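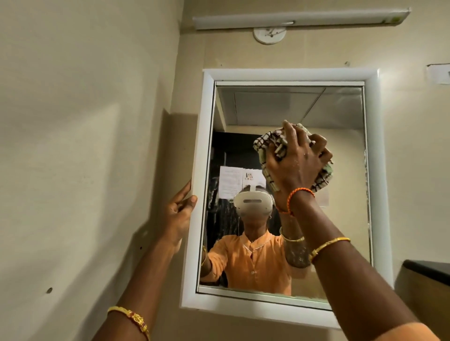 Writing house rules for cleaning demonstrations
My second-year project report, Service Robotics strand

1. What I set out to do

Samonte is the cleaning robot our department is teaching to do bathrooms, and it learns from people. Somebody puts on a headset with cameras in it, cleans a room the way they normally would, and the recording goes into the pile that Samonte's software is trained on. When I joined in August there was a booking sheet for the headset and there was a cupboard full of cloths, but there were no written rules at all! Everyone had picked up their habits from whoever had shown them round. Piroska Vincze (my supervisor) thought writing the rules down would be a nice small project. It was a nice project. I don't think small is the word.

My job was to come up with a code of practice for the people doing the demonstrations: what to do with your hands, what to keep private, what to write down afterwards, and when to stop. I wasn't asked to touch the training side, and apart from watching a lot of clips I didn't.

2. How I went about it

I began by sitting through old recordings with a notebook and a lot of tea. I watched 119 of them, all bathrooms, and every time something made a clip hard to use I wrote it down. Then I went and pestered people. Wenceslao Navarrete does the labelling and has very strong feelings about hands that vanish. Ildikó Dobos looks after consent forms and has equally strong feelings about mirrors (more on those in a minute). I also did the job myself on a few mornings, which I'd recommend to anyone who wants to write rules for other people, because half of what I'd drafted was impossible to remember with a headset on and a cloth in your hand.

My first draft had 21 rules. Rozália Antal read it and asked which ones I had followed that morning, and I could only name the ones about cloths. So I cut it down hard, to seven, and moved the rest into a note for whoever does the labelling.

3. The rules as they stand

Rule one. Work at your normal speed. People slow right down when they know they're being recorded, and they start doing tidy little strokes they would never do at home. A robot that learns from that will clean like somebody icing a cake.

Rule two. Keep the cloth and both hands in view while you wipe. You don't need to stare at them, just turn your head towards the bit you're cleaning. If you have to reach behind something, look at where the hand goes in and where it comes out.

Rule three. Let the spare hand do what it wants to. I had this the wrong way round in my first draft, where I told people to keep the other hand out of the shot. Wenceslao talked me out of it. When you wipe a mirror you hold the edge of the frame with your left hand while the right one does the glass, and that grip is part of the job. Samonte has two arms, so it may as well learn what the second one is for.

Rule four. Treat every mirror as a window. The wearer shows up in it, and so does the wall behind them, with any notice or sheet of paper that's stuck there. A headset over your eyes hides some of your face and leaves plenty: hair, earrings, clothes, the lot. So the consent form has to cover your reflection in so many words, and anything with a name or a phone number on it comes down before you start. Anybody else using the room waits outside until the mirror is done.

Rule five. Say what the cloth has been used on. It goes in the notes, one line, in order: mirror, basin, toilet. Our old clips hardly ever say, and without it nobody can tell later whether the order was a clean one. We don't want Samonte picking up the idea that a cloth can go from the toilet to the tap. (I had a long argument with Kosmas Gavalas over whether this should be a rule about cleaning or a rule about notes. We settled on notes.)

Rule six. Stop if the floor is slippery, if the headset is pressing, or if you feel sick. Take it off, sit down, tell someone. A clip that ends early still gets kept and is marked as ended early. I added that last part after two people told me they'd carried on feeling rotten because they thought they would waste the recording.

Rule seven. Leave mistakes in. If you miss a patch and go back, fine! Write it down and don't start again.

4. Trying them out

I taped the seven rules inside the cupboard door and asked people to use them for a fortnight. I didn't stand over anyone. At the end I went through the new clips with Wenceslao, and we each marked them separately for rules two, four and five, then compared. We agreed on 70 per cent of the marks, which sounds poor, and nearly all the rows we fell out over were rule two. I had been counting a hand as hidden if I couldn't see the fingertips. He only minds if he can't see the cloth. We've since written his version into the labelling note, as he's the one who has to live with it.

Basins gave us the least trouble. You look down into the bowl and everything is right there below you, the cloth going along the rim, the other hand resting on the front edge, the plughole and the tap. I'd start every new person on a basin and save the mirror for later in the session, when they've stopped thinking about the headset. (If the notes say the order was changed for training, rule five is still happy.) 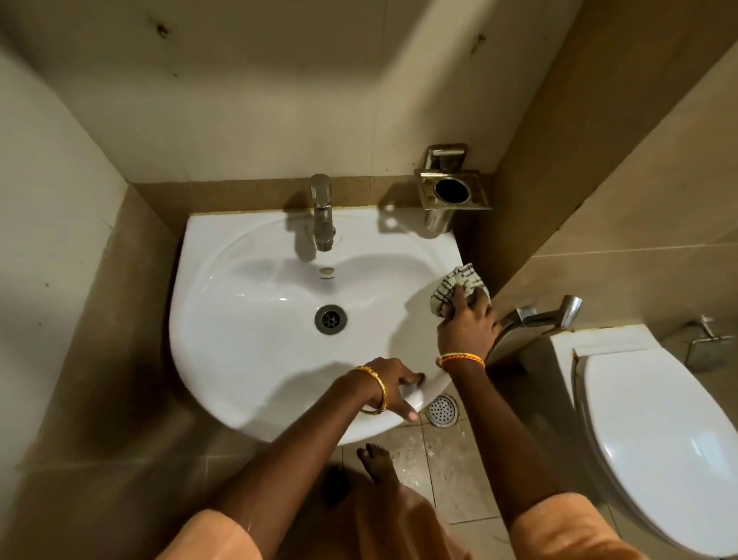
Do demonstrators have to clean in the same order every time?
They can choose their own order as long as it runs from the cleaner surfaces to the dirtier ones and is written in the notes. Swapping to a fresh cloth resets the order, and the swap goes in the notes too.

5. What I would change

Rule four needs splitting. It mixes up consent with getting the room ready, and those are done by different people at different times. Ildikó would like a separate checklist for the room and I think she's right, I just ran out of weeks.

I'd also like something proper on how long a session should last. At the moment we leave it to the wearer under rule six, and some people are much too polite to stop. I asked round for a sensible limit and got a different answer from everybody, so I've left it blank in the code with a note saying it's blank.

Then there's storage. The code says nothing on how long clips are kept or who can ask for one to be deleted. Piroska says that belongs in the department's own data rules, and I've sent her my list of questions for that.

The cupboard door copy is the current one. If you find the old draft with the long list in the blue folder, please bin it.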